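Kiltbridge packing group, minutes, Mon 4 October

Present: Ruddock, Mkhize, Soltani, Li

1. White blocks and bin
Merle wants every block in the bin by closing. Yiran doubted it, as she did in September.
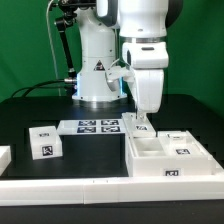

Sibusiso asked who had agreed to this. No answer recorded.

2. Drawers
Esmaeil says the white cabinet with the two handles will end the clutter. Yiran unconvinced. Left open.
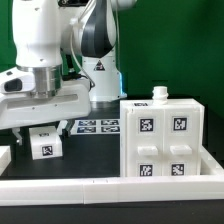

3. Next meeting
Room 203, if it's free.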